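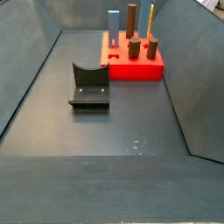
**Wanted - peg board people. Part-time, Plunwood workshop**

Posted Apr 9, 2018

We need a few more pairs of hands at Pluvance. Short notice, sorry. We make peg boards and shape blocks for preschools, clinics and waiting rooms, and the spring order came in bigger than we planned - 3,716 boards, all to be checked and packed before the end of August.

What you'd be doing

- fitting pegs and blocks into finished boards, then taking them out again
- setting aside anything that sticks, wobbles or has a rough edge
- matching colors to the order sheet (we have a lot of reds, please don't apply if you hate red)
- wiping down, bagging, boxing, labeling
- some sweeping up. Everybody sweeps

A set isn't finished until every piece has been tried in its own hole. Square in square, round in round, and the notched ones need to stand up straight without help. Sounds easy, gets slow around the fourth hour. 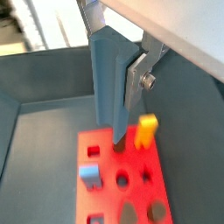

*Red board, with a yellow notched block and a light blue one standing*

Who we're after

Anyone careful. No experience needed, we'll show you on your first shift. Good eyesight or good glasses. You should be OK sitting for long stretches and OK telling us a batch is bad, even if it's the last one of the day. If you have worked in packing, sewing, model making, dental labs, anything fiddly - say so, it helps.

You do need to tell light blue from gray under shop lights. We'll do a quick color check when you come in.

Hours and pay

Three shifts a week, mornings or afternoons, you pick when you start and then please stick to it. $290 a week before tax. Paid weekly. Coffee is free, parking is not great. Bus stops at the De Luca building, then its a short walk down the side street.

There are 3 places open right now. Might be more later - depends how the Rotomcombe order goes.

How to apply

Write us a few lines, no resume needed. Tell us

1. which shifts you can do
2. when you could start
3. any fiddly work you've done, paid or not

Drop it in the box by the front door or hand it in at the desk. If you applied last year please apply agian, we didn't keep the old letters.

We're reading them as they come in and will close this when the places are filled.

Pluvance, Plunwood workshop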